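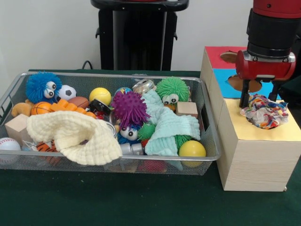

Toy Lending in Small Towns: A Study of the Dostine Toy Library
Student project report, second year, Social Studies
Submitted 02/09/2019

1. Introduction

In my home region many families buy toys which the children use for a few weeks only. A toy library lets a family borrow a toy, as one borrows a book, and bring it back later. For this project I studied the toy library in Dostine, which serves also the villages near Sternia. My question was simple: who uses it, and why do some families stop coming?

2. Background

The library was opened in two rooms of the old post office. The yearly fee is small and it is the same for every family, whatever the number of children. A family may keep up to six toys at one time. Balls and soft toys are lent in the same way as puzzles and board games, but they must be washed before they go back on the shelf, and for this work there are not always enough hands.

The stock list had 2,854 toys when I read it in May. The list is kept on paper cards and also in a computer table, and the two do not always agree. I used the computer table.

3. Method

I gave a short questionnaire to parents at the desk. I received 50 answers. I also read the loan book for the past year and I spent several afternoons in the library, where I made notes. The questionnaire was in two languages. In the first version one question was not clear ("How often do you come?" did not say if by week or by month), so I corrected it before I began and printed it again.

4. Results

Most parents heard of the library from another parent. Very few had seen the poster in the health centre. Parents of children under three borrow mostly soft toys and things to hold. For older children the construction sets are the favourite, and for these there is a waiting list.

Families who live in Dostine come more often than those from the Sternia side. The reason given most was the bus. The last one leaves before the library closes, and a parent who works until the afternoon cannot manage both.

Lost parts were the second problem. Some parents wrote that they were afraid to pay for a missing piece, although the library asks for payment only if the whole toy is lost. This rule is written on the back of the member card, in small letters.

5. Discussion

I expected that money would be the main reason to borrow. It was important, but many parents wrote about space in the flat, and several wrote that they wished to try a toy before buying it. My sample is small and I asked only people who already came to the desk, so the families who stopped are known to me just from the loan book. A better study would visit them or telephone.

6. Suggestions

The library could open later on one day, or leave a return box in Sternia. The rule on lost parts should be printed on the front of the card. The paper cards should be checked against the computer table before new toys are bought.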